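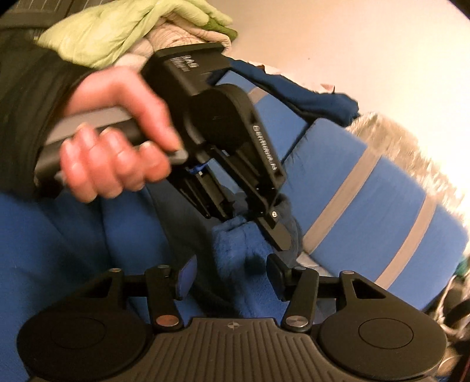 Do students need experience to join the robotics club at Moswood School?

Most of them join with none. New members start in the fall with basic tools and wiring and move on to a project group when their mentor thinks they are ready.

About the Moswood Robotics Club

Posted in March by Eamon Sheehan

Search this site Enter keyword Go

The club was started by Obed Ankrah, who teaches physics and still runs the build room. It is open to students in grades 8 through 12. We meet after school at 3:30 in the old print shop behind the gym, and the room stays open until 6:00 during competition season.

There are two project groups this year. The Dindaria group builds the robot that goes to the regional competition. It has a fixed set of rules and a short season, so those students spend most of the winter on the drive base and the lift.

The Narna group works on handling cloth. Students use black hand-held grippers with two jaws, worked by a lever at the handle, to pick up and fold fleece blankets, cushions and other soft household things. Cloth bunches up when the jaws close on it, and a fold that is easy by hand can take many tries with a gripper. The group keeps a written log of each session and is comparing plain fingertips with padded ones. Their report goes up in the front hallway at the end of the year.

Membership costs $50 for the year. That covers safety glasses, a club shirt and shared parts. Students who travel to the regional competition pay $200 more for the bus and hotel. Families who need help with either fee can speak to Mr. Ankrah, and it stays private.

Parts and some of our machine time come from Kordestani, a repair shop across the street from the school. Two of their staff also come in to teach the soldering class, which all new members take before they work on any wiring.

We ask members to come to at least one meeting a week, sign out any tool they take from the room, and clear their own bench before leaving. Long hair is tied back and open-toed shoes are not allowed in the shop.

To join, pick up a form at the main office or stop by the print shop during a meeting. A parent or guardian has to sign it. Forms for next year are due by the last week of school.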